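Marlene Leclerc
June 20, 2019

1/ Someone forwarded me a newsletter this week in which I am described as "a well-known sceptic". I have been called worse. I would just like to know who it's well known to, as my newsletter goes out to 300 people and at least one of them is my mother under two addresses.

2/ The charge is that I don't believe in progress. The proof is a talk I gave in Skomville, where I said I wasn't sure dishwashers had made anyone happier. One remark about dishwashers and you're in a cave with a candle for the rest of your life.

3/ For the record I own a dishwasher. It's a Treltex and it hums. I am fond of it in the way you're fond of a lodger who pays on time.

4/ What I meant (and may have said badly, it was after lunch) is that "progress" is two words wearing the same coat. One means we can do more things than we could. The other means life is going better. People prove the first and then bank the second.

5/ You can prove the first all day long. Faster trains, cheaper shirts, a phone that knows where you left your phone. Fine. I concede the lot. I like the shirts.

6/ The second needs you to say what "better" is, and at that point the room goes quiet and somebody puts up a graph.

7/ The graph at Skomville went from bottom left to top right. I've never been shown one that didn't. I asked what was on the upright axis and was told "wellbeing, broadly".
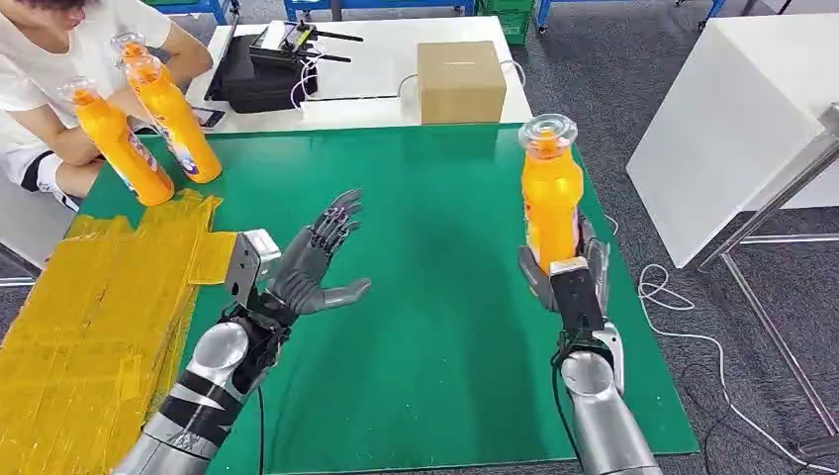 Orange bottle, robot's right hand. Left hand open.

8/ My critic's strongest point, and I mean it, is that doubt about progress is a luxury. People who have carried water up a hill do not write essays about the hidden costs of taps. I've no clever reply to this. I have never carried water up a hill and I'm not going to start now to win an argument.

9/ But look at what the point does. It begins with taps, which everyone wants, and by the end of the page it has come out in favour of an app that tells your boss how long you spent in the loo. The taps are being asked to carry a great deal.

10/ My grandmother was from Bristia and had firm views on this. She thought the washing machine was the best thing that ever happened and the telephone was the worst. She never felt she had to take them as a set.

11/ That's more or less my whole philosophy, and she got there without a reading list.

12/ A reader called Rainer writes to say that you can't pick and choose, it all comes out of the same pipe. Maybe. It's an odd sort of freedom, though, if the one thing we're not free to do is send something back.

13/ He also says I used 2531 words to say "it depends". I checked. He's right about the number. My editor had asked for 600.

14/ Several of you want to know if I'm an optimist or a pessimist. I don't see why I need to be either before breakfast. I'm hopeful about my neighbours and gloomy about anything with a mission statement.

15/ Someone else asks what I would put in place of progress. I wouldn't put anything there. You could leave the spot open for a bit and see what people walk up and ask for. I suspect a lot of it would be sleep, and a bus that comes.

16/ Update: the author of the newsletter has been in touch, very politely, and has changed "well-known sceptic" to "sceptic". I think I preferred it before.

17/ He has also invited me to debate him in July. The motion is "This house believes in the future". I've asked which one and am waiting to hear.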